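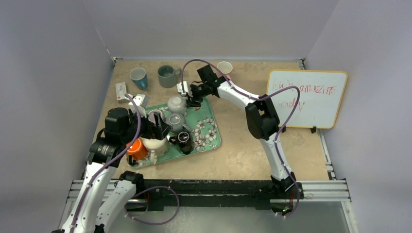
Figure 4. The two-arm cell during a tray clearing run. The left gripper is lowered among the dishes on the tray, and the right gripper hangs over its upper edge, near the white teapot.

5. Scheduling two arms over one shared tray

5.1 Problem setting

In the previous section we treated each arm as if it worked alone. In the cell of Figure 4 this assumption does not hold. Both arms are mounted to the same front rail, and the objects they must handle stand close together on one tray. A plan which is free of collision for the left arm can become invalid as soon as the right arm starts to move. The simple solution is to let the arms work in turns, and this was our solution until September. It is safe, but one arm is always waiting.

Our planner, Kemeys, gives up the strict turns. It keeps a list of open pick actions for each arm and a table of regions which are reserved at the moment. A region is the volume swept by the gripper and the wrist housing between the pre-grasp pose and the lift pose. Before an arm may enter a region, it has to reserve it. If the other arm already holds an overlapping reservation, the request is refused and the planner tries the next action in the list. If no action is left, the arm holds its position above the tray and asks again in the next cycle.

We want to point out that the reservation includes the wrist and not only the fingers. In an early version we reserved the volume of the fingers only. This gave more parallel work on paper, but the black wrist housings are large compared with the cups, and the low-level safety monitor stopped the arms very often.

5.2 Perception under occlusion

The object list is produced by Girkimus, our detection module, which sees the table from one fixed camera. The same wrist housings that make the planning difficult also make the detection difficult. In Figure 4 the small white object with a gray top, near the left edge of the tray, is partly hidden by the left wrist, and the wide cream-colored pot is partly beneath the left gripper. A detector that works on single images loses such objects, and in our first tests the planner then believed that the place was free.

For this reason we never delete an object only for the reason that it was not detected. Each object has a confidence which decreases slowly, and the decrease is stopped completely while the projected model of an arm covers the last known position. Only when the position is uncovered again and the detector still finds nothing, the object is removed from the list. We found this rule more useful than any change of the network itself.

A second difficulty is the tray. It is mint green with a print of white and pink flowers, and with a low threshold some flowers were reported as small objects. We now fit the outline of the tray first and require that a detection on its surface also has a height above the tray plane. Objects outside the outline, for example the blue mug and the gray-green mug behind the tray, or the white paper cup near the back wall, are kept as obstacles but they are not offered as pick targets. The whiteboard at the right side is handled in the same manner, as one static box. Its handwriting is ignored.

5.3 Cables

The purple cables are not part of the kinematic model. They hang in loops, and the loop over the right arm reaches higher than our collision geometry. We do not try to simulate their shape. We add a capsule of fixed size around the elbow and the forearm, and we limit the wrist rotation so that a cable cannot be wound around the link. This is conservative and it excludes some grasps, mainly for handles that point away from the rail. For such handles the planner chooses a grasp over the rim, if the object has no lid.

5.4 Log data and replay

All reservations, refusals and detector outputs are written with a common time stamp by the tool Zullus. The log set used in this section was closed on 28 Jul 2020 and contains 418 runs. Zullus can replay a log without the arms, so a change in the reservation rule can be checked against old runs before it is allowed in the cell. In the replay the detections are fixed, therefore it cannot show how a different arm motion would have changed the occlusion. We use it to find deadlocks and wrong refusals only.

The replay found five deadlocks. In all of them each arm held a region and requested the region of the other one. We solved this with a fixed priority: the arm with the shorter remaining path keeps its reservation, and the other arm moves up to its hold pose and releases. The same rule is now used in the Ullent cell, where the rail is longer and the overlap between the arms is smaller. No parameter was changed for that cell, except the size of the capsule described in Section 5.3.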